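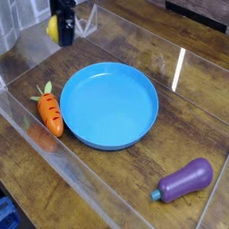
The controller trial at the Verwood workshop has passed its halfway mark, and those of us who have been popping in with cups of tea to see how it is getting along can report that it is going nicely, if rather more slowly than the plan on the kitchen noticeboard would have had you believe back in May.

For anyone who missed the first notice, the idea is a simple one. We have been using the Flakura controller for as long as most of us have been in the building, and when the maintenance agreement came up for renewal it seemed a good moment to set it beside the Ketside, which several people had been asking after. The arm stays the same, the gripper stays the same, and the toy food stays the same. All that changes is the box that tells the arm how to move, and each box gets 1,000 attempts at putting a piece of food on a plate.

Jinlong Zheng, who drew up the plan and has done most of the early shifts, finished the Flakura half first. Of those 1,000 attempts only four had to be stopped by hand, and three of those were in the same morning, when the table had been nudged and the starting positions were a touch out. The Ketside stood at 482 attempts when we went to press (if that is not too grand a phrase for pinning a page to the website), and Jinlong would very much like everyone to wait until it has caught up before deciding which one they prefer. A fair few people have decided already, of course!

The task will look familiar to anybody with small children. There is a blue plate, and there are a carrot, an aubergine and a lemon from a play kitchen set, and the arm has to pick up whichever piece it is asked for and set it down on the plate. The carrot is the easy one to see and the awkward one to hold, with its leaves at one end and that long tapering shape, and the aubergine is smooth and wants to roll if you take it by the neck. The lemon was meant to be the gentle start to each session, a nice round thing that fits between the fingers, and it has ended up causing more talk than the other two together.
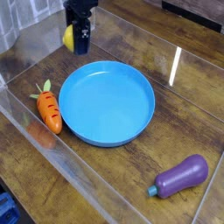 Hongmei Tang has been looking after the scoring, and it was she who noticed early on that the two controllers come down to the plate quite differently. The Flakura slows a good way up and then creeps, so that you find yourself holding your breath with it. The Ketside keeps its speed for longer and then settles all at once, and the first few times you see it you are sure it is going to knock the plate across the table. So far it has touched the rim now and again but has not sent anything flying, and Hongmei says she has stopped putting her hand out to catch things.

"I had the Flakura down as the careful one and the Ketside as the quick one, and I still think that's mostly right," she told us, "but when I went back through my sheets the Ketside was letting go more cleanly. With the Flakura you sometimes get a little drag at the end, when the fingers open but the arm is still finishing its move. It isn't much. You'd only notice with the lemon, where a small push at the wrong moment sends it off round the plate."

A good deal of thought has gone into keeping the two halves fair. The clear acrylic walls stay up throughout, so that a piece that does roll has only a little way to go, and the pieces are put back to their marks by whoever is on shift. Yufang Qiu spent the better part of an afternoon on the reflections in the panels, as she was worried that the bright streak on one of them might upset the camera view at certain times of day. She tried moving the lamp, then tried moving the panel, and in the end put both back where they had been and wrote down the settings, so that both controllers would at least have the same streak to cope with.

There has been one change since the plan was agreed. The teaching handset that came with the Ketside turned out to be set up for left-handed use, and it took a call to the supplier and a long look through the manual before it could be swapped over. That cost the team a couple of days. Jinfeng Guo, who is left-handed, was rather sorry to see it go and has asked whether it might be changed back once the trial is over.
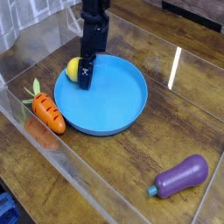 The arm at the blue plate during the controller trial, with the carrot to its left and the aubergine further off to the lower right.

Once the second half is done, Hongmei will go through all the sheets again with Ruoxi Mao, who has had nothing to do with the running of the trial and so can be trusted not to have a favourite. They will be looking at how many pieces were placed on the plate first time, how long each attempt took and how often somebody had to step in. They will also be asking everyone who has worked a shift how they found each controller to live with, from starting it up in the morning to clearing a fault, and that part will count for as much as the timings. Most of us will spend far more hours with the menus than with a stopwatch, after all.

If there is a clear answer, the chosen controller will go on the other bench arm as well. If there isn't, Jinlong has pencilled in a shorter second round with the Yu gripper, which has softer fingers and ought to be kinder to the aubergine, though he did ask us to say that this is only a thought at the moment and that no bench time has been booked for it.

There are still a few shifts to fill on the Ketside half, mostly late afternoons. You don't need to have used it before - Jinfeng will sit with you for the first twenty minutes or so, show you the stop button and the scoring sheet, and explain where each piece goes between attempts. The list is on the door of the bench room, with a pencil on a string beside it. Please put your name against a whole shift if you can, as the settings have to be checked afresh at every handover.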